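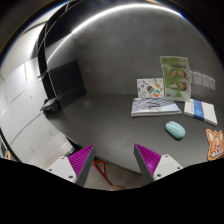
Gripper open over a grey table, with a mouse and two books towards the back.

Clearing a work table: what to give the machine and what to keep

Workshop tips, August

A flat table is the easiest surface in a workshop or study to hand over to a machine, and it is still only partly manageable. The notes below come from six runs of the same job at the Skendari workroom: clear the table, wipe it, put everything back. Oduor Biwott set up the runs and Marcelino Coutinho did the job by hand for comparison. The arm used the same type of two-finger gripper as in the photo, with ridged pads on the inner faces.

Sort by shape before anything else

Ignore what the items are for and sort them by how they can be held. A computer mouse has two sides and some height, so two fingers can close on it. Approach across the narrow width. Gripping end to end works on paper, but the body tends to turn as it lifts.

A thick book lying flat is harder. The cover is usually wider than the gripper opens, and the only edge it can reach is against the table. Two things help:

Leave the book overhanging the front edge by a thumb's width, so one finger can go underneath.
Turn the spine away from the arm. Gripping the page side alone opens the book.

Books left at a slant cost time. Square them to the table edge before you start. This takes a person a moment and saves the arm a second attempt.

Flat cut-outs, stickers and single sheets should be taken off by hand. A thin card lying on a smooth surface gives the fingers nothing to close on. Sliding it to the edge works if the card is stiff and the table is clean. It fails on soft paper, which buckles.

Upright items

Anything propped against a wall should be treated as fixed. Cards and poster boards fall forwards when touched near the top, and a fallen board covers whatever is in front of it. Wipe up to a hand's width from the base and finish the strip yourself. Papers pinned to the wall are out of reach of the job and should be left out of the work area when it is marked.

Light

A long strip light over a smooth dark top can throw a bright band across it, and the camera may read the band as an object. Oseo, the planning software we used, did this on two runs. Dimming the strip cured it. A matt cloth under the items also works, but then the cloth has to be lifted before wiping.

Wiping

Wiping is the part machines do well. Pressure stays even and the path does not wander. Fold the cloth to a pad and clip it to a flat block that the gripper can hold; a loose cloth bunches between the fingers. Use a damp cloth and no spray. Corners are missed every time.

Times

Marcelino cleared, wiped and reset the table in nearly 4 minutes. The best complete run by the arm took 313 seconds for the clearing alone, with the flat items already removed. Resetting was slower again, and book positions drifted enough that he straightened them afterwards.

Can it be left alone?

Not yet, on a mixed table. If the surface holds only solid items of hand size, with space between them, the arm can be started at the end of the day and checked in the morning. Add paper, straps or cables and someone needs to stay in the room. Bags in particular should go on a hook before the run – a strap caught on one finger will pull the rest of the bag across the table.

Pads

Brush the ridges clean after each session. Dust from paper and cloth packs into the grooves and grip falls off on smooth plastic first. Clanda sells replacement pads in pairs. Change both together, or the item will slip towards the worn side.

Next page: drawers and shallow trays, tested at the Flores bench.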